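Chapter 4
Keeping Score: How Leagues Turn Games into Standings

Pick up any league table and you are looking at a set of choices that somebody made, argued over and wrote into a rulebook. How much is a win worth? Does a tie pay anything? What happens when two teams finish level? In this chapter we get to take those choices apart, and it's some of the most enjoyable arithmetic in all of sports!

We start with the Stondora League, a small field hockey competition that will keep us company through the next three chapters. In its early seasons a win paid 2 points and a tie paid 1. Simple and tidy, and every game handed out the same total. Then the clubs voted to make a win worth 3. Suddenly a tied game paid out less than a game with a winner, and coaches who used to sit on a level score in the last ten minutes had a reason to push forward (their goalkeepers were less pleased).
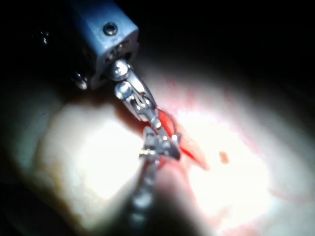
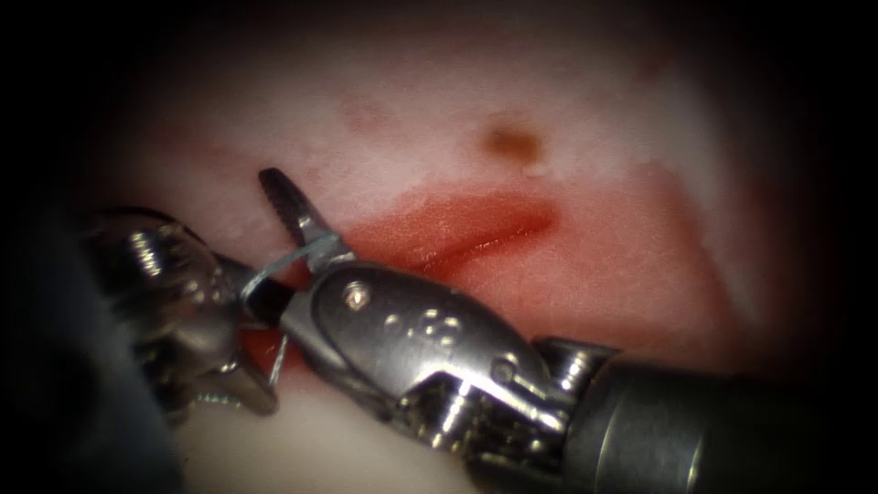

Did the change bring more goals? It's a wonderful question and harder than it looks. The league's record book covers 447 games, nearly enough to compare the two systems fairly, but the clubs themselves changed over that stretch. Gromemmont joined with a very young squad and lost heavily for a year. Onard moved to a faster field. When several things shift at once, we have to be careful about which one gets the credit, and Section 4.3 shows how to go about it.

Later we meet the Takeda Cup, where teams level on points are split by goal difference, then by goals scored, then by the game between them. Try changing the order of those steps and watch a champion drop to second place.

Before reading on, work out the following for a season of 80 games, 20 of them tied:
Total points awarded when a win pays 2 and a tie pays 1 to each team.
Total points awarded when a win pays 3 and a tie pays 1 to each team.

Keep both totals handy. We use them in Section 4.1.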